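Gallery > Tableware > Bowls, everyday

Search the gallery Enter keyword Go

Everyday Bowls

I started buying plain colored bowls when I moved into the apartment on Plarkmont, and I never really stopped. The first was a yellow one from the Surach outlet, bought because I owned one saucepan and nothing to eat out of. There are now 80 on the shelves. None of them are valuable. Most are plastic, a few are enamel, and the most I ever paid for one was 11 dollars.

This page covers the ones that get used. The display pieces have their own page, and so do the mixing bowls with handles and spouts. I have left out anything with a printed pattern.

A few notes on how I sort them. Color comes first, then whether the bowl is opaque or lets light through, then size. Sorting by maker would be more correct, but a lot of everyday bowls carry no mark on the bottom, and the marks that do exist wear off in the dishwasher. I tried going by maker for a year and ended up with one very long shelf labeled "unknown."

Translucent colors are harder to match than opaque ones. A pink can look red against a dark counter and almost orange near a window. Purple has the same problem and drifts toward magenta in warm light. I check both against a sheet of white paper before I write anything on the card. Yellow and blue give me less trouble, as long as they are solid colors.

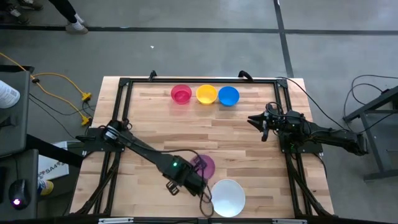 Alemayehu wrote in to disagree with the sorting. Size should come first, in his view, and color should be left to sort itself out, because a person reaching for a bowl wants to know what it holds and will take any color that is clean. He keeps his own in three sizes with the colors mixed, and says he has never had trouble finding one.

He has a point for a kitchen. For a collection I still prefer color first. Pink, yellow and blue in a row are easy to tell apart from across a room, and when the sizes are close, as they are with those three, size doesn't help much anyway. The white bowl is a different matter. It is larger than the purple one next to it, and with a pair like that I would go by size as well.

Notes on the colors

Pink and red. The translucent ones run from pale pink to a strong pinkish red, and I keep them all under one heading. I used to have two headings and kept moving the same bowls back and forth.

Yellow. Opaque for the most part. It shows tomato stains sooner than any other color except white. Leaving the bowl on a sunny windowsill for a day takes most of the stain out.

Blue. The bright blues hold their color well. I have one that went through the dishwasher every night for 5 years, and it still matches a spare that stayed in the cupboard.

Purple. The hardest color to find secondhand. It seems to have been sold mainly in mixed sets, and people hang on to it after the rest of the set is gone. I would like more of these.

White. Useful for comparing the others, and the one that guests take first. My larger whites are salad or popcorn size. Scratches from metal spoons turn gray and don't come out.

Stacking and storage

Bowls from different makers rarely nest well, even when the rims are the same width. The slope of the side matters more than the rim. If two bowls stick, run warm water over the outer one and twist — pulling straight up tends to crack the thinner plastics. I keep stacks to 5 at most, with a paper towel between the translucent ones, where scuffs show the worst.

The shelves are from Vulden and are deeper than they need to be. Nearly 60 of the bowls fit on two of them. The rest are in the hall closet until I put up a third shelf, which I hope to do in September.

Swaps

I trade but don't sell. I have spare yellows and blues, all used and all clean, and I'm looking for translucent purple and a deep green. Cracked bowls are no use to me, but scuffed ones are fine. Please measure across the rim, outside edge to outside edge, and tell me whether light comes through when you hold the bowl up to a lamp. A note about any mark on the bottom is helpful too, even a partial one.

Page last changed 11 August 2018

Contact | Copyright Everyday Bowls, all rights reserved | Back to top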